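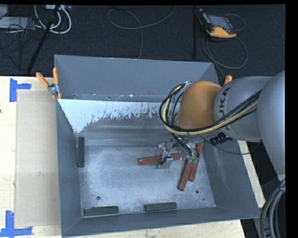

El mercado de trueque de Carvalho estrena sede y abre también por las tardes

9 de noviembre de 2019

Los vecinos de Carvalho ya tienen nuevo lugar para su mercado de trueque, que después de una larga temporada de mudanzas, de soportales prestados y de más de una mañana pasada por agua se ha instalado por fin bajo techo, en la antigua cooperativa de la calle Prenis. La apertura reunió a muchísima gente, tanta que hubo que sacar mesas a la acera, y el ambiente fue el de las fiestas del barrio, con chocolate para los pequeños y conversaciones que se alargaron hasta bien entrada la tarde.

El funcionamiento es el de siempre, y quienes lo conocen no tendrán que aprender nada nuevo. Cada cual lleva lo que ya no usa – ropa, libros, menaje, herramientas, plantas, juguetes – y se lleva a cambio algo que le haga falta. No circula dinero y tampoco hay vales ni puntos. Si dos personas no se ponen de acuerdo sobre lo que vale una cosa frente a otra, se siguen mirando mesas, que casi siempre aparece por ahí un tercer objeto con el que todos quedan contentos. Así se hizo en octubre con una máquina de coser que acabó cambiándose por una bicicleta infantil y una caja de membrillos, una operación que todavía se comenta en la panadería.

La sala tiene espacio para 80 mesas, bastante más de lo que cabía en los soportales, y eso ha permitido reservar una zona tranquila al fondo para los libros, con bancos y buena luz. A lo largo de la temporada pasada cambiaron de manos 2.461 objetos, según el cuaderno que lleva la asociación vecinal Drunon, organizadora del mercado desde sus comienzos. El apartado más movido fue el de la ropa de niño, que crece poco y se queda corta enseguida, seguido de los cacharros de cocina.

Entre las novedades que más han gustado está el rincón de reparaciones, bautizado como Drunine, donde se puede llevar un paraguas que no abre, una lámpara que parpadea o una silla coja y aprender a arreglarla en compañía. Las herramientas se prestan allí mismo y se devuelven antes de marcharse. No se aceptan electrodomésticos grandes ni aparatos de gas, y se ruega que lo que se traiga venga limpio – la asociación insiste mucho en esto, y con razón, después de cierta freidora del año pasado.

El nuevo horario amplía el de la mañana con dos horas por la tarde, una petición antigua de quienes trabajan o tienen que atender a la familia y llegaban siempre cuando se estaban plegando las mesas. La entrada es libre y para participar como visitante no hace falta apuntarse. Quien desee mesa propia sí debe reservarla en la sede de Drunon, donde también se recogen mantas y abrigos en buen estado para el ropero del barrio.

Para el invierno se prepara además un intercambio de semillas y esquejes, con el que los hortelanos de la ribera esperan recuperar variedades de judía y de tomate que algunas casas siguen guardando en frascos. La asociación ha encargado 200 sobres de papel y anima a quien conserve semillas de sus abuelos a que se acerque, aunque sea con un puñadito y sin saber muy bien cómo se llaman.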